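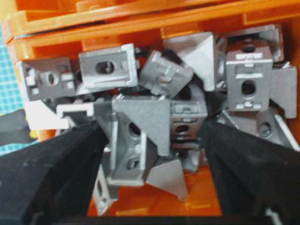

Die-cast corner brackets in an orange storage bin.

Coltilero 4: export documentation software, reviewed

Coltilero 4 prepares the paperwork for goods leaving the country: commercial invoice, packing list, certificate of origin request and customs declaration. We ran it for 18 weeks at a metal fittings exporter in Illham with up to 6 users logged in at once.

Setup is slow. Commodity codes are imported from a spreadsheet, and the import stops at the first bad row without saying which one it was. Once the product list is in, a repeat order takes a few minutes. Weights and values carry across all four documents, and a change to the invoice is passed on to the declaration before it is sent.

Origin rules are handled less well. The program stores one origin per product, so stock bought from two countries under the same part number has to be split by hand. Ogilvie, the older package we replaced, allowed several.

Currency conversion uses the monthly customs rate by default. The daily rate can be chosen per shipment. Reports export to CSV only.

Support is run from Pramstead and closes at 4 p.m., which is early for anyone with an evening sailing. We raised three tickets and two were answered the same day. The third, on the import fault, was still open in February.

Rating: 3 out of 5. Suitable for firms with steady repeat orders and single-origin stock.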